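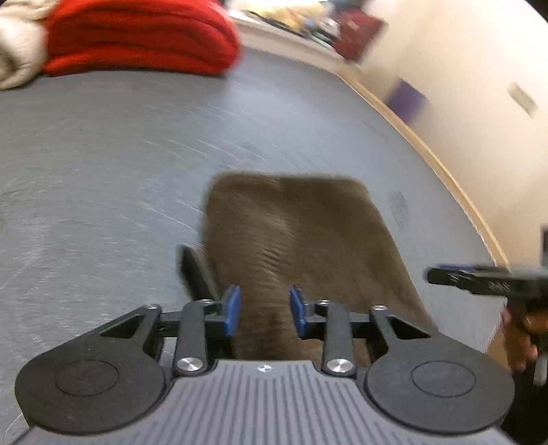
Chapter 4: Folding Before Sewing

I learned to fold cloth properly at the age of 28, long after I'd learned to sew it, and I'm still a bit cross about the order. My first teacher, Gerrit Mokgethi, ran evening classes above a hardware shop in Flestthorpe, and he wouldn't let any of us near a machine until we could square up a piece of fabric on the table and fold it so it stayed folded. I thought it was a waste of a perfectly good winter! But have a look at a brown cloth lying on a grey surface, with its top edge nearly level, one side dropping almost straight down and the other slanting off on its own, and tell me where you'd put the first fold. Most beginners go for the middle. Gerrit would have smacked the table.

What he wanted was for us to find the honest edge first. Every piece of cloth has one edge you can trust more than the others, usually the selvedge if it's still on there, and everything else gets lined up to that. Lay the trusted edge towards you, smooth away from your belly with flat palms (not fingertips, fingertips drag), and only then bring the far side over. If the two edges won't meet, don't tug. Open it up again and have another go. I reckon I opened and refolded one tea towel 70 times in that first month, and my mum, who'd lent it to me, never did get it back.

You'll need a decent surface for the exercises in this chapter. Mine is an old Vandamow cutting table I picked up at a school clearance, but a kitchen bench is fine, and so is the floor if your knees are up to it. Keep the colours apart while you work. A red cloth that's never been washed can leave a pink smudge on anything cream, and I've got a ruined christening gown in a drawer to prove it.

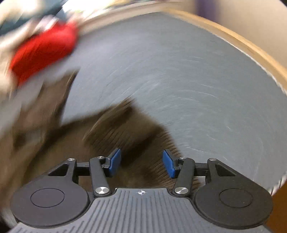
The other thing you'll want is patience with soft fabrics. Cotton drill does more or less what it's told. Jersey creeps, and fleece is so springy that a neat stack of it has grown by the time you've put the kettle on. We'll start with the drill in Exercise 4.1, move to a cotton lawn, and leave the jersey until you've got some confidence up.

A word about bundles, too. When I did a stint in the stockroom at Mokoena, we had 933 pieces of lining on the shelves, and whoever had the job before me had rolled half of them into balls. Finding one colour took all morning, and pressing it took the arvo. So when I ask you in Exercise 4.3 to label every stack on its folded side, please do it, even if there are only a couple of them and you're sure you'll remember.

Have your tape measure, some chalk and a cool iron ready before you turn the page. We begin with squaring up.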